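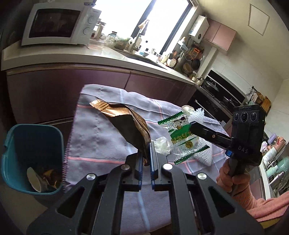

Clasificar los residuos de la merienda lleva menos tiempo del que parece si se decide antes a qué fracción va cada envase. En casa usamos un solo cubo en la cocina, de modo que la separación se hace en la mesa y después se vacía por tandas.

Los envoltorios de aperitivos dan más guerra que el resto. El interior metalizado suele ser una capa muy fina de aluminio sobre polipropileno, y en mi municipio va al contenedor amarillo junto con los envoltorios de caramelo. Prueba rápida: se arruga en el puño y se suelta. Si recupera la forma, es plástico metalizado; si se queda hecho una bola, hay bastante aluminio. En ambos casos, amarillo.

Las mallas de espuma que protegen la fruta son casi siempre polietileno expandido. Pesan muy poco y abultan mucho. Yo guardo las enteras para envolver vasos - en el cajón caben unas 10 sin apretar - y el resto va también al amarillo.

Los vasos de papel llevan por dentro un recubrimiento plástico y aquí no los admiten con el cartón. Milagros Cabrera me corrigió este punto en febrero, después de meses haciéndolo mal. Los pañuelos usados, al resto.

Sobre el mantel: se sacude al final, nunca antes, y con los flecos hacia dentro para que no arrastren migas al suelo. El mío se lava a 30 grados y se tiende sin centrifugar.

Pendiente: buscar un segundo cubo que quepa junto a la mesa. El modelo de Vass que miré tiene buena tapa, pero el asa es floja. El de Urkwood no lo he visto todavía en persona.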